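The Lake at Geltport

My sister-in-law believed in the Geltport lake. She believed in it the way she believed in magnesium and in parking near the exit, and she had no patience for people who wanted to see a study.

"You put your feet in," she said, "and you say what you want to be rid of. Then it's gone by Sunday."

I asked what happened to it. She said that wasn't the point.

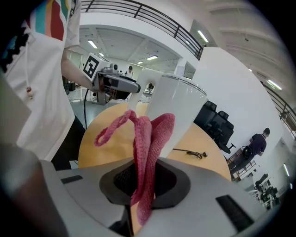
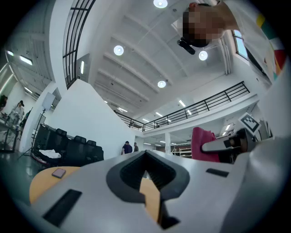
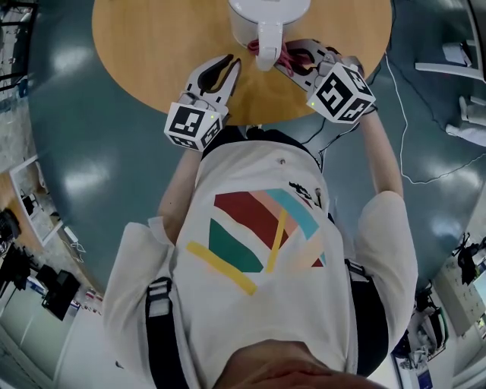

A round wooden table, seen in the last one from directly above.

We drove up in December, which should tell you something about the crowd. There were cars parked all along Route 303 with their wheels in the ditch. A boy in a ski mask wanted nine dollars for the path. I asked him if the lake had always cost nine dollars and he said it was for the gravel. I looked at the path. There was no gravel on it.

"It's coming," he said.

Farther down was a stand run by the Arnari Wellness Company, where they sold towels, and small bottles of the same water you were about to stand in for free, or for nine dollars, depending on how you figured the gravel. The woman there told me a man from Leckie had gotten rid of his stammer. I asked if she had heard him speak before. She had not. I asked if she had heard him speak after. She said he was a private person.

My sister-in-law already had her boots off.

"You could just try," she said. "It wouldn't kill you to try."

I said it was twenty-nine degrees and it might. But I sat down on the bank and worked at my laces, mostly so I wouldn't have to talk to the towel woman anymore. The others were lined up along the edge with their pants rolled, muttering. Nobody looked happy. They looked like people waiting on a bus. An old man near me said "my brother" out loud, then said it again, louder, as if the lake were hard of hearing.

I put my feet in. It hurt the way you would expect.

I hadn't planned on saying anything. I had thought I might say "bunions" and have a story to tell in the car. Instead I said the name of the street where I used to live, the house on Stuter with the bad porch. I said it quietly. I felt foolish and my toes went white, and I got out.

"What did you ask?" my sister-in-law said.

"Bunions."

She nodded. She had heard good things about bunions.

On Monday I still had the bunions, and I still knew what street it was. I called her up to report this, and I'll admit I was looking forward to it. She said the cold had probably slowed things down. She said to give it until spring.

"Do you still have whatever yours was?" I asked.

The line was quiet for a while. I could hear her dishwasher.

"I don't remember what it was," she said.

I told her that was very convenient. I told her she'd forget her own shoes if she took them off at the door, and that forty-seven people standing in a lake would all forget something by Monday, because that is what people do with a weekend. She said sure, maybe so, and did I want to come for dinner.

I went. She made the chicken. At some point I started in about the porch, how the second step used to give, and she asked me which porch, and I had to stop and think.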